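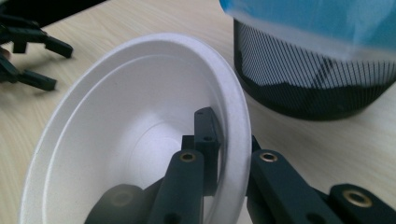

Iqra Arain wanted to know if we could please look at the bucket swings first this time, before the slides and the climber and all the rest, and I think she's right, so I've flipped the order. Swings at the top! If you printed the old checklist from our page, toss it and use this one.

Hi everybody, it's the spring playground walk-through, with my comments stuck in after each item. I did the whole loop at 8 in the morning with a clipboard and a very large coffee. OK means OK. WATCH means look again next month. FIX means I've already sent it to the parks office (all of the FIX items went in under request 2976, so please use that number if you call, it saves everyone a lot of time).

SWINGS

Bucket seats, cracks or sharp edges: OK
All of them are good. The one closest to the gate has faded quite a bit but the rubber is still soft and I couldn't find a split anywhere.

Chains and S-hooks: FIX
One hook on the big-kid side has opened up enough that I could slide a quarter into the gap. I tied the swing up over the top bar with a zip tie. Please don't cut it down, even if your kid is giving you the eyes.

Chain covers: WATCH
Little tear near the bottom of one. Gwion Howells thinks it's the same one we taped in the fall, and the tape does look familiar.

SLIDES AND CLIMBER

Bolts and caps: FIX
Two caps missing at the top of the Wirkton climber, on the ladder side, right where small hands go. I brought home the wrong size from the hardware store (twice, sigh) so I've asked the city for the real ones.

Slide surface and side rails: OK
Wiped down, no cracks. There's a lot of marker on the underside and I'm leaving it alone, some of it is pretty sweet.

Drawstring and backpack hazards, gaps at the platform: OK
I ran a hooded sweatshirt string through every gap I could reach and it didn't snag. Do this one on your knees, you miss things standing up.

Rope net: WATCH
Fraying at the lower left corner. It's been like that since December and I don't think it's gotten worse, but I took a picture to compare with.

GROUND SURFACE

Rubber tiles, lifted edges: FIX
The corner by the seesaw is curling up again. I tripped on it while writing down that somebody could trip on it. We have a quote from Claltlow for $183 to reglue that corner, and the parks office has to say yes before anybody touches it.

Wood chips, depth under the swings: FIX
Way too thin in the kick-out spots, I could see the fabric. Bring a rake if you come by, pulling it in from the sides helps for a few days. What we really need is a delivery of up to 300 bags and a bunch of strong backs.

Glass, trash, dog mess: OK
Cleaner than I expected! One bottle cap, one mitten. The mitten is on the fence.

SPRINKLER AND DRINKING FOUNTAIN

Drain cover screwed down: OK
All the screws in, nothing wobbles.

Fountain: WATCH
Works, but the button sticks and then you get it in the face. Kids think this is the best thing in the park.

Sprinkler: NOT CHECKED
Water's still off. I'll add it once they turn it on.

GATES, FENCE, BENCHES

Gate closes and latches by itself: FIX
North gate does. South gate swings to and then just sort of rests there, so a toddler could push it open with one finger. Until it's fixed please close it with your hand and give it a tug. This is the one I care about most on the whole sheet, even more than the hook.

Fence, loose wires: OK

Benches, splinters: WATCH
Sanded the Kazemi bench a little where it was catching people's tights. The slats on the far end could use the same.

Sign with rules and emergency number: OK
Readable, but the bush is growing over it. I'll bring clippers.

TOY BIN

Broken or sharp toys: OK
I took out a cracked dump truck and two shovels with no handles. If you're leaving toys, please no batteries and nothing with tiny parts.

Lid hinge (pinched fingers!): WATCH
The slow-close arm is getting less slow. Trendano sells the replacement and Gwion says he can put it in if we order it.

A couple of people asked if they can do a walk-through themselves, and yes, please do! Same sheet, same order, write your name at the top and put it in the box by the north gate. If you find something really bad, tie it off if you safely can and call the parks office right then, then tell me after. I'll post again when the hook and the south gate are done.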